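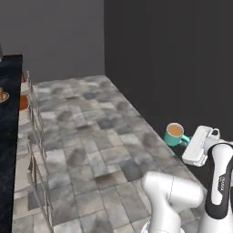 I've spent most of October inside one function, and it's the one that decides which way round a gripper should come at something with a handle. It's called the approach scorer, it lives in a little planner I've been writing called Kovik, and it was meant to be a weekend job. The teal mug is my favourite test for it. The handle points out towards the robot, so you'd think that was the easy version, but the mug is full of milky tea (or coffee, I never decided) and the planner has to care about keeping it upright all the way from the pick to the put-down. With the tea ignored, the scorer finds dozens of lovely grasps. Put the upright rule back in and most of them vanish, and the ones that survive often want the elbow somewhere it can't go.

For a long time I handled all of that in one enormous cost function. Distance to the handle, tilt, joint limits, how close the arm gets to itself, all added up with weights I'd picked by squinting at plots. It worked fine until I changed anything! I'd nudge the tilt weight up a bit, the mug would behave, and then something completely different would start taking a scenic route past its own wrist.

So I pulled it apart. Tilt is now a hard rule, and so are the joint limits. If a grasp breaks either, it's gone, and no amount of being nice and close to the handle can buy it back. Only what's left gets scored. I know, I know, anybody who has done a planning course is rolling their eyes at me, but I came to this from web development and I learn things by walking into them.

The other big change was caching. Kovik was running the full inverse kinematics for every candidate on every replan, even when the object hadn't moved a millimetre. Now it keeps the solutions and only throws them away when the pose estimate shifts by more than a threshold. I ran the same batch before and after: 3,228 solver calls before, 1,816 after. I'd hoped for better, to be fair, and I think the threshold is too twitchy. The pose estimates come out of Grasanis, the perception bit, and they jitter a little even in simulation because I add noise on purpose.

Speaking of which, the noise is what led me to the kitchen island.
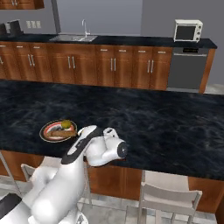

*Over at the island, gripper just above the dark worktop and the plate right beside it.*

I wanted a case with clutter, and a plate with two foods on it is a horrible little problem. The round yellow-green fruit at the back is easy enough to fit a sphere to. The long brown thing across the front (I call it the sausage, my test file calls it `food_long`) is a pain, as it nearly touches the forearm and the collision checker gets very jumpy about it. With noise switched on, Grasanis would now and then put the sausage a whisker inside the arm. Kovik would then decide that the robot was already in collision, that every possible move started in collision, and that the sensible thing was to return nothing at all. No error, no warning, just an empty list. I lost two evenings to that empty list.

The fix is a bit grubby. If the start pose is in collision by less than the noise margin, the planner is allowed to move so long as the first few steps take it further away. Anything deeper than that and it stops and shouts. I've also made it return a proper reason when it gives up, so the log says `start_in_collision` and which two bodies are to blame. If you take one thing from this post, make your planner say why it's given up. I should have done that on the first day.

There are 19 scenarios in the suite at the moment and all but one pass with the noise on. The odd one out is the mug again, with the handle turned so the only upright grasp sits right on a joint limit. I suspect a person would simply shuffle their feet, and my planner treats the base as nailed down while the arm is moving.

Next on the list is swapping my home-made log viewer for Vatex, which can scrub through a plan and the joint values side by side. I've got it reading the files already, though the time axis is off by one step and I haven't found out whose fault that is. Probably mine. I'll put the collision fix up on the main branch once I've tidied the variable names – there's one called `sausage_margin` that really ought to go.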